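Gedura G2 parallel gripper with wrist camera: bench review

Posted 14/03/2023

The Gedura G2 is an electric two-finger gripper sold with ribbed black fingers and an optional wrist camera module. I bought it to replace a Jutdale pneumatic unit on a small six-axis arm used for tabletop sorting. The work is light: cosmetics packaging, blocks, short tubes, small boxed parts. Nothing on my table needs much force, but a lot of it is smooth and round.

The comparison units are the Jutdale (air, open or closed, no position feedback) and a Rutkowska servo gripper I borrowed for two weeks. All three were run from the same controller with the same arm speeds.

Mounting and cabling

The G2 bolts to a standard flange with four screws. The adapter plate is included, the screws are not. Power and data share one cable, and the camera has its own. The two connectors are close together and leave very little room for a right-angle plug on the camera side. I ended up using a straight plug and a loop of slack at joint six, tied down in two places.

Total mass with camera and bracket came to 668 grams on my scale. The Jutdale was lighter at the wrist but needed an air line and a valve. The Rutkowska was heavier than both, and I had to lower the joint five acceleration limit to stop the arm from faulting on fast reversals.

Fingers

The standard fingers have a ridged inner face. On flat-sided parts they hold well at the lowest force setting. On cylinders the result depends on how the part lies. A tube gripped across its axis stays put. A tube gripped a few degrees off axis will rotate as the fingers close, and the ridges do not stop it until contact is nearly complete. A V-groove insert would fix this. Gedura lists one, but it was out of stock when I ordered and the expected date was April.

Over 1,522 logged picks, the G2 dropped or missed 50. Most of those were tubes lying close to another object, where one finger came down on the neighbor. The Rutkowska did slightly better on that case, having thinner fingertips. The Jutdale was clearly worse, mostly because it can only approach fully open.

Partial opening is the main reason to pay for an electric gripper. The G2 accepts a target width before approach and reaches it without overshoot that I could measure. Command latency is acceptable - the move begins by the time the arm has settled - but the status register updates slowly. If your program polls for "grip complete," allow extra time or you will read the previous state.

Force control

There are 10 force levels. The lower half is usable for this work. The upper half will mark painted wood and should be locked out in software if anyone else writes programs for the cell. The manual gives no conversion from level to newtons, which I consider an omission at this price.

Camera

The camera looks out between the fingers, so both tips are always in view along the bottom edge. This helps when checking alignment and costs some usable picture area. Focus is fixed. Objects on the table are readable at approach height, while the fingers themselves stay soft. Exposure is automatic by default and should be set by hand. With a shiny tabletop it hunts every time the wrist turns.

Motion blur is the real limit. At roughly 400 millimeters per second the image is good for coarse location only. I now stop the arm, wait two frames, then take the picture used for the grasp. The same routine with a Gandeo clip-on camera needed only one frame, but the Gandeo bracket sits farther out and hit the table on low approaches.

My hardest standard layout is glossy black lipstick tubes on a marble-patterned top. Two of them lie with their ends almost touching, and a third sits on its own as the easy case. The veining gives the edge detector plenty of false lines, and the metallic bands turned out to be a better feature to track than the tube outlines. Wooden blocks in tan and blue go near the wall as distractors.

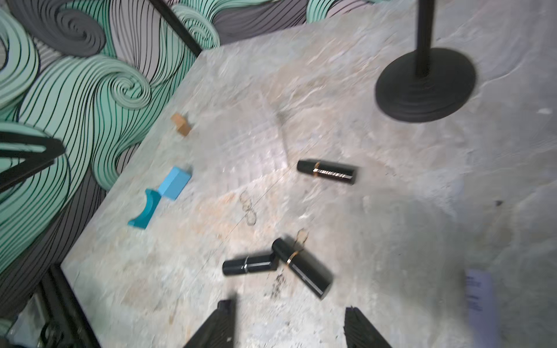
Software

The vendor package installs cleanly and includes a browser page for jogging the fingers and changing force level. Logging is minimal. There is no export of current against time, although the value is displayed live. I wrote a small script to record it from the serial interface, and the documented register map was correct except for one swapped byte order.

Camera calibration takes a printed board and about ten poses. It held for the full test period. Loosening the bracket and refitting it against the dowel pins did not require a new calibration.

Verdict

For light mixed parts the G2 is a clear improvement over the Jutdale, and it is easier on a small arm than the Rutkowska. If most of your parts are cylinders lying close together, the Rutkowska fingertips are the better shape. Buy the G2 with the V-groove inserts if they are available, set the exposure by hand, and order a spare camera cable with a straight plug.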